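About > Who We Are > Our Workroom

Kariuki is a sewing and alterations school in Drisudport. We teach adults to mend, alter and make clothes, and we take in repair work from the public four days a week. The school was started by Gitau Chege, who had spent most of his working life in a coat factory and wanted to teach the parts of the trade that factories had stopped teaching.
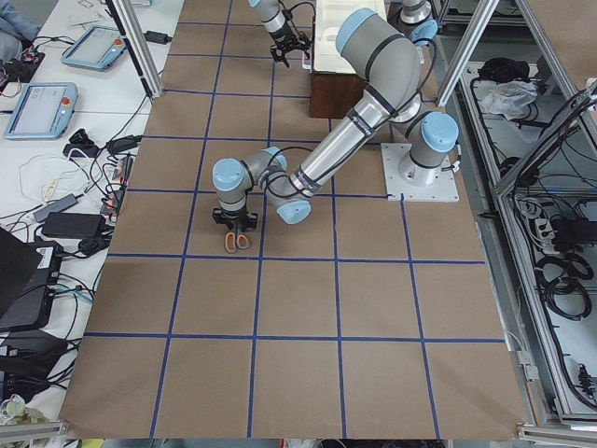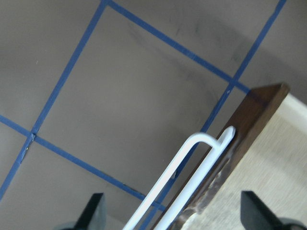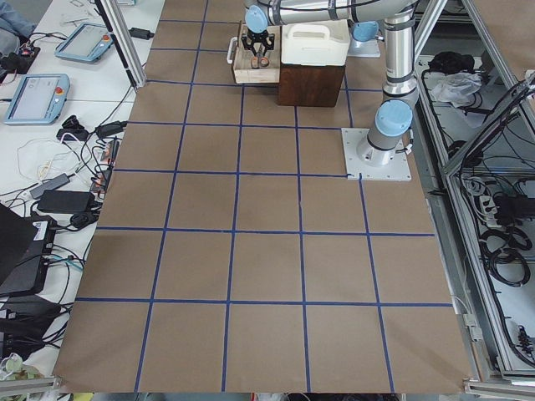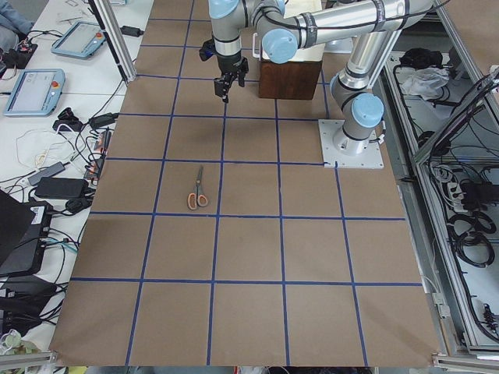
Every student begins with cutting, and most of them are surprised by how long they stay there. The first class is spent on pattern drafting and the second on straight lines, curves and notches in cheap cotton. We don't hand out good cloth until the third week. Gitau sets one rule on the first evening and repeats it often: paper and fabric never share a blade. A small pair with orange handles, like the scissors on the brown paper, is fine for patterns and tape. Fabric shears are kept apart, and students who bring their own are asked to tie a piece of ribbon through the handle. Brown paper is also what we draft on. It takes pencil well and holds a fold, and a pattern made from it will last for years if it is hung up.

After cutting come hems, zippers, darts and linings, in that order. The full course runs 18 weeks, with one evening class a week and an open workroom on Saturday mornings. Nouhaila Ait Ali teaches the evening group. She trained as a tailor and still does most of our bridal alterations – usually the hems and bodices that other shops have turned down. Mwangi Mfinanga looks after the machines and teaches a short class in cleaning, oiling and setting tension. Anyone who rents a machine from us has to take it first.

The repair counter is run by Yeshi Ejigu. Last year it took in 1531 garments, mostly trousers and winter coats. Simple jobs are ready in a week. Leather and heavy canvas take longer, and we do not work on fur. Prices are posted at the counter and we will tell you if a repair would cost more than the item is worth to you.

We have taught over 200 students since we opened. Many wanted only to fix their own clothes, and a few now take in paid work at home. New courses start in April and in the fall. Places are limited by the number of machines, so please put your name down early – a deposit of $78 holds a place and comes off the course fee. Gregor Baxter handles enrollment and can answer questions about dates, fees and what to bring.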